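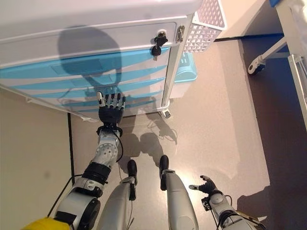 Head-camera view during a drawer task on a wheeled cart. Both hands are under operator control.

Rondham Teleoperation Kit for Humanoids
Supplied by Truststead

The Rondham kit lets one operator drive a two-armed humanoid with five-fingered hands and record the session as training data. It is sold as a complete package to labs and integrators that already have a robot. Truststead does not sell the robot itself.

The operator wears a headset and a pair of sensing gloves. The headset shows the view from the robot's head. Arm position comes from trackers strapped above the elbow and at the wrist, and finger position comes from the gloves. A foot pedal engages and releases control. With the pedal up, the robot holds its last pose and ignores the operator, who can scratch their nose or put down a drink without consequences.

What's in the box

Headset with counterweight strap
Sensing gloves, left and right (sizes S, M and L, choose at order)
Upper arm and wrist trackers
Foot pedal with 3 m lead
Two wrist cameras with mounting collars
Head camera and bracket
Recording unit, preloaded with Oyewole session software
Cable ties, collar spacers and hex keys
Printed quick start guide

Controlling the arms

There are two modes, and you can change between them during a session.

Direct mode copies the operator's arms one to one. It is the mode most people learn first and it suits reaching, opening, pushing and carrying.

Scaled mode reduces the operator's movement by a ratio you set in the software. Use it for keys, latches, small knobs and anything else that needs fine finger placement. Recordings carry a marker wherever the mode changed, so you can filter on it later.

Each hand can also be locked on its own. A locked hand keeps its grip while the operator relaxes that glove.
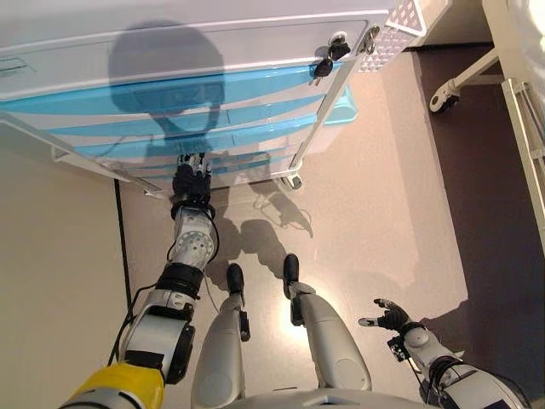
Low work on mobile furniture is the job customers ask us most about, and it takes some practice. The operator is looking down past the robot's own arms and legs, and depth is hard to judge at first. It helps to settle one hand before moving the other. With one hand gripping the lower front edge of the cabinet below the drawers, the second can stay open and clear until it is wanted. Watch the robot's shadow as well. Under overhead lighting it can fall straight across the drawer fronts, and policies trained in one lighting setup may do poorly in another. Glykeria Economou, who runs our training days, has new operators repeat the same task at several positions in the room so the shadow moves from session to session.

Castors should be locked before recording unless rolling is part of the task.

Hand-guided teaching

Operators can also teach by hand. Put the robot in compliant mode, take it by the forearms and move it through the motion. The recording unit logs joint angles and camera video just as it does in a remote session. Hand guiding works well for slow motions with a single arm. For two-handed tasks we recommend the headset, as a person standing beside the robot tends to block the head camera.

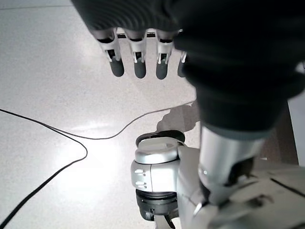
Wrist camera view. The fingers stay in sight along with the floor beyond them.

Wrist cameras

The wrist cameras clamp behind the hand on a collar that fits most round forearms. Part of the hand will always fill some of the picture, and this is normal. Set the angle so that the fingertips are visible with the hand open and again with it closed. Check both before you tighten the collar.

Leave slack in any cable that crosses a joint, and walk the floor around the robot before the first session of the day. Cables on the floor should be routed away from the feet and from castors.

Recording

Sessions are saved as separate episodes. Tap the pedal twice to start one and twice to end it. A long press discards the current episode. The recording unit holds 3,000 episodes at default settings, and the software warns you when space is getting low. Joint data, glove data and all camera streams share one clock.

Episodes can be labelled at the desk afterwards. Export is to open formats and does not need a licence.

Pricing and delivery

Complete kit: $3,150, one operator
Additional glove set: $1,000
On-site training day: price on request

Kits are built to order at our Stavetia workshop. The warranty covers parts and labour, except for glove liners, which wear out with use and can be replaced without tools.

Common enquiries

Can two people share a kit? Yes. Each operator saves a calibration profile. Shared gloves should be wiped down between users, and spare liners are available.

Does it work with grippers instead of hands? Yes, in a reduced form. Thumb and index finger distance is mapped to the gripper opening.

Do I need to recalibrate if I move the head camera? Yes, every time.

For compatibility questions, contact Josphat Makokha in technical sales with your robot's model and firmware version. For repairs and spare parts, ask for Javiera Retamal.

Page updated 5 Sep 2025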